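Posted October, 16:40
By Nouhaila Cherkaoui

Label job stops after 27 labels, printer reports "paper out" with full roll

Hello. I open this ticket again with more details, as you asked me to. The first one was closed before I could answer, I am sorry if this makes a duplicate.

Our setup. The program is Ostura, the desktop version, installed on one PC in the parts store of our Guerreiro site. The printer is an Ivamberg thermal model with the wide roll holder, connected by USB. The labels come from Trollberg, white paper, permanent glue, with a gap between labels. We have used the same labels from the beginning and we never changed the supplier.

The problem. I select all shelf positions and send them as one job. The job has 297 labels. The printer prints 27 of them correctly, then it pushes out one blank label, stops and shows the red light. Ostura shows the message "Media out. Load media and press Resume." The roll is not finished. When I press Resume, another blank label comes out and the red light returns. If I cancel the job and start from label 28, it prints normally for a while and then stops at a different place. So the number 27 is always the same only when I start from the beginning.

What I tried, in the order I tried it:

1. Turned the printer off, waited, turned it on. No change.

2. Changed the USB cable and used a port on the back of the PC. No change.

3. Cleaned the gap sensor with the cloth from the cleaning kit. There was some paper dust on it. After this the first job stopped at 27 again.

4. Ran the media calibration from the printer menu. It feeds a few blank labels and says OK. After calibration the job passed 27 one time and stopped later, I did not write down where. The second time it stopped at 27 again. I regret I did not write down the first one.

5. Put in a new roll from the same box. Same result.

6. Printed the test page from the printer menu, ten times one after another. All good. From this I understood that the problem is perhaps on the side of Ostura, but I am not certain.

7. Exported the job as a file and opened it. Label 28 is a shelf position with a long description, in two lines. Labels 1 to 27 all have a short description in one line. I did not notice this before, as in the Ostura preview both kinds look the same size.

8. Shortened the description of label 28 by hand and sent the job again from the beginning. It passed 27 and stopped on the next position that has two lines of description.

So my conclusion for now: when the description goes to a second line, Ostura makes the label a little longer than the real one, and the printer looks for the gap in the wrong place. In the template settings I found "Label height: automatic". I changed it to "fixed" and typed the height from the Trollberg box. With this setting the complete job finished without stopping. The second line of the description is now cut on the right side, and for some positions we lose the word which says left or right, or the size. For our people in the store this word is important.

My questions to you:

Is "automatic" height meant to work with gap labels, or only with continuous paper? The help page does not say it.

Can I have the text shrink to fit the box, only for the long descriptions? I found "Fit text", but it is gray when the height is fixed.

After I save the template and close the program, the height goes back to "automatic" the next morning. Is there another place where this is saved? I looked in the user settings and in the template folder. The folder is not read only. I am the only user on this PC, so it cannot be a colleague who changes it.

Also a small thing, not urgent. When the job is canceled, Ostura waits up to 2 minutes before I can send a new one, and the Print button gives no sign that it is waiting. I first thought the program was frozen and I closed it by force. Maybe the template is damaged from this? I can make a new template from zero if you tell me it is useful, but our template has many fields and I would prefer to keep it.

I attach the exported job and the template file. 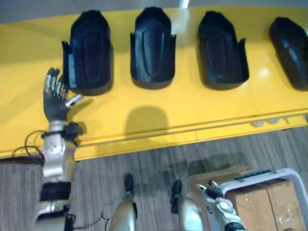 Thank you for the export, it made this easy to repeat on our side. Your conclusion is right: automatic height is meant for continuous paper, and with gap labels it should be set to fixed. The help page will be corrected. "Fit text" stays gray as long as the description field is set to wrap, so please open the field, turn off "Wrap lines", and then turn on "Fit text". For the height going back to automatic, check if the template is also stored under Printer Profiles. The profile is loaded at start and overwrites what you saved in the template. Change the height there too, then restart Ostura and print a short job with label 28 in it. You do not need to build a new template, the file you sent opens without errors. I have passed the waiting time after cancel to the developers as a separate item, and I am leaving this ticket open until you confirm the setting is kept overnight.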